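Small Print Is Not a Safety Feature

My mother-in-law keeps her pills in a shoebox. She is 81, she reads two newspapers, and she can't read the label on her own blood pressure medicine without going to the window. The label has her name on it, the drug, the dose, the pharmacy's address, the phone number, a refill code and a bar code. The dose is in the smallest type of the lot. The pharmacy's logo is in the largest.

I worked behind a pharmacy counter in Trellmont for most of my adult life, and I put thousands of those labels on bottles. I didn't think about them much. They came out of the printer and I stuck them on. I think about them now that I am the one sorting the shoebox.

My view is simple. The name of the drug and the way to take it should be printed large, on every prescription label, without anybody having to ask. Everything else can be small or go on the paper sheet that comes in the bag.

The usual answer is that customers can request large print. Some pharmacies do offer it, and do it well. But a person has to know it exists, and then has to say out loud at a counter, with a line behind them, that they can't see. Gerasimos Vrettos, a neighbor of mine, went five years without asking. He told the bottles apart by shape, and when the pharmacy changed suppliers in February, two of them came in the same shape. He took his evening pill in the morning for a week.

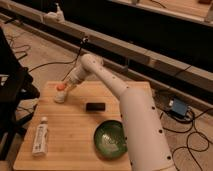
People find ways around a bad label, and most of those ways depend on color and size. One pill is "the big one." Another is the one she keeps by the coffee. My mother-in-law goes by caps, so a small white bottle with an orange cap means one thing to her and the same bottle with a white cap means something else. It works until the cap is swapped, or until both bottles are open at once on the kitchen table. I have tried rubber bands and a marker pen. The rubber bands snap and the marker rubs off.

I hear that there isn't room on a small bottle. Then use a bigger bottle, or a label that folds out. I also hear that it would cost too much. Sofia Moschos, who owned the store where I worked, tried it for her older customers. She took off the logo and the slogan and used the space for the dose. It used the same roll of labels and the same printer – the only thing that changed was the layout. She kept it that way until she sold the store, and the new owners put the logo back.

I don't blame the staff. They are busy, and the software decides what goes where. Someone does pick the layout, though, and I doubt that person is 81 years old or standing in a dim bathroom at night. I would like them to try it there once, without their glasses.

Until then, ask for large print the next time you pick something up. Ask for your parents, too, if they won't do it themselves. If the answer is no, ask who sets up the labels and write to that office. I wrote to ours in September 2025 and am still waiting to hear back.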